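Streets and Who Pays for Them
Handout 6: Maintenance, or the part of the budget with no ribbon to cut

Read before the August session. Bring the Cosgrove worksheet, filled in this time.

Last week we looked at how towns decide to build a street. Today is about what happens for the forty years afterward, a period most town plans cover in a single paragraph near the back.

1. Where the money goes

A new street has a opening date, a plaque and a mayor. A repaired street has a detour. It should surprise no one which of the two gets funded first.

Take Trindport, our running case. The town looks after 359 street segments. In the year we are studying it did surface work on about 100 of them, which sounds respectable until you read the work log and learn that "surface work" includes sweeping.

Terms you need:
Routine maintenance: sweeping, clearing drains, filling small holes.
Preventive maintenance: sealing cracks while they are still cracks.
Rehabilitation: new surface over the old base.
Reconstruction: what you do when you skipped the first three.

2. The deferral curve

A street in good shape declines slowly for years, then quickly. The cheap moment to step in comes while the street still looks fine, so the person asking for money has to stand up in a meeting and argue for fixing something that isn't broken. The expensive moment comes later, and by then everybody agrees with you.

Draw the curve yourself, with age along the bottom and condition up the side. Mark where you would seal and where you would resurface. Then mark where Trindport did it. You will need a longer sheet of paper.

3. Surface types

Paved and unpaved streets wear out in different ways and belong in different columns of your worksheet. Loose stone can turn up on either.
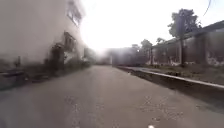
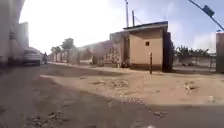 Why would a town keep a street unpaved on purpose?
Grading a dirt street a few times a year can cost less than looking after pavement, as long as traffic stays light and the water has somewhere to go. Once traffic grows, the grading bill grows with it, and at some point paving becomes the cheaper choice.

Where that point falls is a matter of local prices. Stidier paved early and spent a decade paying for it. Vuria waited, and its grader is now older than most of the people in this course.

4. Water

If you remember one thing for the exam, make it drainage. Water gets under the surface, softens the base, and lets traffic do the rest. A clogged drain is the least interesting object in municipal government and responsible for a good share of its spending.

5. Worksheet notes

Cosgrove logged 426 complaints over the same period. Sort them by cause before you sort them by street. Several are about parking and one concerns a goose; set these aside.

The written answer has a limit of 3000 characters. Spaces count. So do long quotations from this handout, which I will recognize.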